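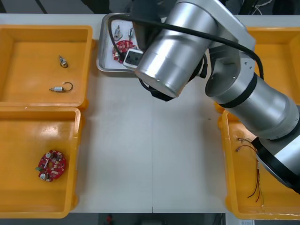
Nazma Wanigasekara
December · 9:40 pm

Okay, small motors thread. Several of you asked how I sort the guts of old gadgets once they're out of their housings, so get a cuppa, I'm going to ramble.

41 likes · 6 shares

Background for the new people: I pull apart dead appliances and toys for the parts, mostly for the repair nights at the Unthorpe hall. For years everything went into one giant ice cream tub. Motors, boards, wires, screws, a bit of biscuit. Finding anything in there took longer than fixing the thing I needed it for!

33 likes · 2 shares

The tub is gone. I now have plastic bins, the bright orangey-yellow kind, and one stainless steel tray. Everything starts in the tray all mixed together, then gets moved out by type. Motors go top left, round boards go underneath them. I don't even label them any more, my hands just know (mostly).

52 likes · 9 shares

Why steel for the tray? It's a baking dish sort of shape with a rolled rim, so little cylinders can't roll off onto the floor. I once lost a pinion gear under the Farkau shelving and I reckon it's still there, living its best life.

38 likes · 1 share

Also, put something pale in the bottom of it. A white liner makes a thin dark wire jump right out at you. Bare shiny steel under a bright lamp is murder on the eyes, and I say that as someone whose eyes were already ordinary.

29 likes · 4 shares

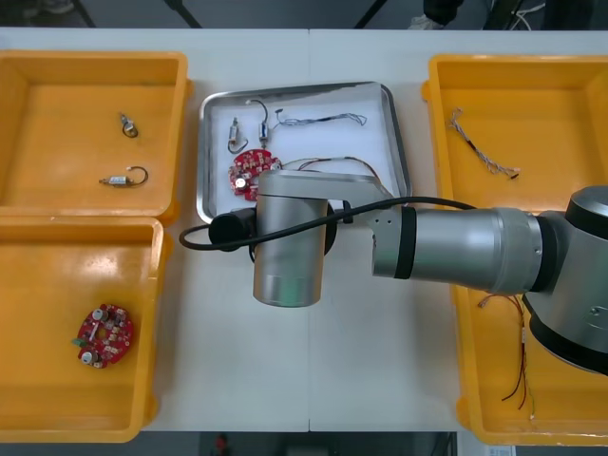 Now, motors. Leave the leads on!! I cannot say this loudly enough. People snip them right at the can because it looks tidy, and then you've got a stub the length of an eyelash to solder onto. A nice loop of wire still attached is worth more to me than a clean-looking motor.

67 likes · 14 shares

And give them a bit of room. I used to pile them in and the leads would knit themselves together like headphones in a handbag. With a couple lying well apart on the floor of a bin you can pick one up without three more coming along for the ride.

44 likes · 3 shares

If there's a pinion on the shaft, leave that on too. They're a pain to press back on straight, and the odds of you finding the right size later are terrible. I've got a little Zirham jar of orphan gears and I've matched exactly 2 of them to anything, ever.

36 likes · 2 shares

Round red circuit boards next. I love these, they look like fancy biscuits. They get a bin to themselves so nothing heavy lands on the little parts. Pick them up by the rim, and if there's a connector poking out the side, don't use it as a handle. Ask me how I know.

58 likes · 7 shares

Big capacitors: leave them alone until you're sure they're discharged. Small low-voltage stuff is usually pretty tame, but anything that came out of a mains appliance or a camera flash I treat like a grumpy cat. If you're not sure, don't poke it.

71 likes · 22 shares

Loose wires and twisted harnesses come out of the tray last. Don't yank! Follow each one with your finger first and see what it's sitting under or caught on. I keep anything longer than my hand, and the short bits go in the metal recycling.

31 likes · 2 shares

Last count I'd put roughly 700 bits through this setup, and the old tub is now back in the freezer where it belongs (new tub, don't panic, Mum). Tomorrow night I'll do switches and plugs if my neighbour hasn't nicked my Shokri tweezers again.

49 likes · 5 shares

3 comments

gumtree_glen: Never thought of lining the tray. Been squinting at bare metal for years. Pinching this.

Pauline K: Do you test the motors before they go in the bin or after? I've got a shoebox full and I suspect half are duds.

Nazma Wanigasekara: @Pauline K before, if I'm being good! Check the voltage it's meant to run on, quick touch on a matching battery, and if it doesn't spin I try a little turn of the shaft by hand and go again. Duds go straight to recycling.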